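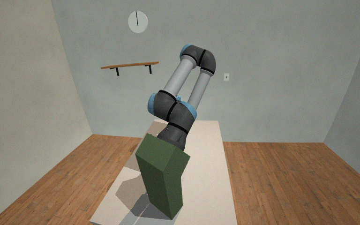 Figure 2. Simulated cell used for the clearance checks: jointed arm, long table and a green angular object.

3.2 Clearance and stop rules in the simulated cell

Every program written for the Larkel cell was first run in simulation against a fixed set of 13 rules. The rules fall into two groups. Clearance rules set the smallest gap allowed between any link or joint housing and a fixed surface, including the walls and the table top. Stop rules set how the arm must behave when a gap falls below that value.

The smallest gap was set at 47 mm for links and 78 mm for the elbow. The larger value applies to the elbow because a folded posture, as in Figure 2, places it at the highest point of the arm, where its path is hardest to judge from the lower joint angles alone. The workpiece is modelled with flat faces and straight edges, and was left out of the clearance group whenever contact was part of the task. In those programs a separate limit on joint torque was used.

A program was accepted only if it met all 13 rules in 2 consecutive runs from the same start posture. Partial passes were recorded as failures. Operators were not permitted to change a limit in order to pass a program; a request for change had to be logged in Flurlow with the program version and the rule number, and the full set was then run again.

Shelves and wall fittings were kept in the room model even where the arm was not expected to come near them. Earlier models of the Plova site had left such items out, and the clearance results could not be carried over to the real room. We recommend that any fixed item within the reach of the arm be modelled before the first run, and that the room model carry its own version number, following the practice described by Pavlović.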